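Skip to content | Home | Issues | Submissions | Archive | Contact

September
By Stela Stanciu and Darius Moldovan

We use cookies to remember your reading preferences. Accept | Manage

4. Putting the large ones away

4.1 The problem of the square book

Shelving studies have mostly been studies of novels. This is understandable, given that a novel is a polite object. It is taller than it is wide, it has a spine thick enough to carry its own name, and it stands up when asked. The picture book has none of these manners. It is wide, thin and slippery, its title is on the front where no shelf will ever show it, and its readers are at an age when alphabetical order is still only a rumor.

The previous section dealt with how adults in the Oprea reading room and the Rultcombe branch described their own shelving habits. Their descriptions were tidy. Their shelves were less so, and in this section we turn to the shelves, or more exactly to the short trip a picture book makes between a table and whatever is supposed to hold it.

Our collection for this part of the work was 194 picture books in four languages. We sorted them by shape before we sorted them by anything else, a decision that would get us thrown out of most libraries. Of the 194 books, 46 were square or close enough to square that two of us argued over the ruler. The square books are the subject of what follows. They made up less than a quarter of the collection and accounted for nearly all of the bad language in the session notes.

The trouble starts with orientation. A tall book put away on its side looks wrong, and someone passing will usually fix it. A square book put away on its side looks perfectly all right. It fits the slot, it lines up with its neighbors, and it will stay there with its spine pointing at the ceiling until a child asks for it by name. Margareta Roman, who kept the Rultcombe notes, called these "sleepers," and we have kept the word. Sleepers are books that have been put away neatly and lost in the same movement.

4.2 Tables, boxes and the lift

Most of the putting away we recorded began at a table. Books came back from reading time and were laid flat, face up, and then somebody had to get them from flat to standing. We call this stage the lift, mainly because our first name for it was longer. A paperback novel can be lifted by its spine with one hand while the other hand holds a coffee. A large picture book lying flat offers no such handle. Its covers are smooth, its corners are square, and the thin edge sits so close to the tabletop that a fingertip has to be persuaded underneath.

People solved this in two ways. Some slid the book toward the near edge of the table until part of it hung over, then pinched the overhang. Others went in from both sides at once and raised the whole book level, as if it were a tray of drinks. The first way is faster. The second is kinder to the covers and to any loose flaps, pop-up parts or raisins within.

For holding the books upright we tried wire racks, a wooden trough and clear acrylic boxes with upright dividers. The trough was popular with adults and hopeless with thin books, which slumped to the bottom and had to be dug out. The clear boxes had one large advantage, in that a cover facing outward stayed visible through the wall. A child who cannot read a spine can still recognize a crowd of animals, and Figure 4 has a good example of a cover that does most of its talking that way.

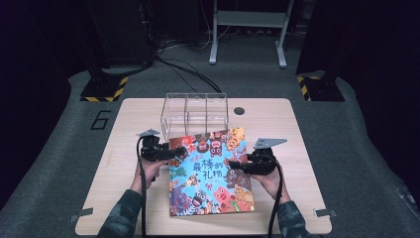
Figure 4. A large square picture book, 最棒的礼物 ("The Best Gift"), flat on the table near the front edge, with the empty divided box behind it.

Valentin Filip objected, on reading a draft of this section, that the clear box flatters the books at the front and does nothing at all for the ones behind them. Four books to a box, he wrote in the margin, and you have one cover on show and three in a queue, so why not admit that the box is a shelf with better lighting? He also wanted it noted that clear plastic shows every thumbprint a four-year-old has ever owned.

Both points stand. We had been so pleased with the front row that we had not looked hard at the second. When we went back through the Wednesday sessions with his complaint in hand, we found that books behind the first divider were asked for less often, and that when they were asked for, the front book was generally taken out, put down on the table, and forgotten there. The box then had a gap at the front, through which the second book became visible and enjoyed a brief period of fame.

As for thumbprints, the wiping of the boxes was added to the closing routine. It has been done with varying degrees of conviction.

4.3 Titles on the front

A second difficulty comes with books in several languages. The reading room at Oprea shelves by language first and author second. That arrangement works for the adults who thought of it. The children we watched paid no attention to it. They sorted by animal, by color and, in one long and bitter session, by which books were "wet ones," meaning books with a sea in them.

Covers with large lettering across the middle turned out to be easy for adults to find even when the adult could not read the script. Liviu Costache, who has no Chinese, learned to fetch 最棒的礼物 by the shape of its title and the blue around it, and was insufferable for the rest of the afternoon. Asked to find the same book by its author in the printed catalog, he took long enough that we stopped the clock out of kindness.

We do not want to lean too hard on this. A blue cover is a fine landmark until the publisher brings out a second one. It does suggest, though, that for large-format books the front cover is carrying the work a spine carries elsewhere, and that a system which hides the front has thrown away the label and kept the glue.

4.4 Spacing

How far apart should the dividers be? The commercial answer is whatever the maker happened to make. Our Jolto boxes came with fixed panels, and the Drerkik ones had panels that could be moved, in the sense that a piano can be moved. We ended up testing two spacings, a narrow one of 16 millimeters and a wide one of 40.

The narrow slots held a single thin book bolt upright and looked splendid. They also demanded a level of aim that few of our participants possessed at the end of a working day. The commonest failure was a corner landing on top of a panel, followed by a pause, followed by pushing. Cardboard corners do not come well out of pushing. The wide slots took a book on the first try almost every time, but a thin book left alone in one leaned, and a leaning square book slides forward by degrees until its front edge is resting against the wall of the box like a man waiting for a bus.

Participants were asked which they preferred. Adults chose the narrow slots and then used the wide ones. Children chose the floor.

A compromise suggested by several of the adults was to use the wide slots and put two books in each, back to back, so that each held up the other and both covers faced out. This worked well for as long as both books stayed in. Once one was borrowed, its partner fell over into the space. We have since tried a piece of folded felt as a stand-in for the missing book. The felt has itself been borrowed twice.

4.5 What was left on the table

One measure we had not planned to take became the most useful. At the end of each session we noted which books had never made it off the table. They were seldom the heaviest or the thickest. They were the large flat ones with smooth covers, left well in from the edge, where neither the overhang pinch nor the two-sided lift could be done without leaning over. Moving the drop-off spot toward the front of the table cost nothing and did more for the state of the room than any of the boxes we had bought.

We were a little put out by this, having bought a good many boxes. Section 5 takes up the matter of where the table itself ought to stand, on which the two reading rooms hold opposite views and are not, at the time of writing, discussing it with each other.

Subscribe to our newsletter for new issues by email. You can unsubscribe at any time.

Previous | Next | Back to top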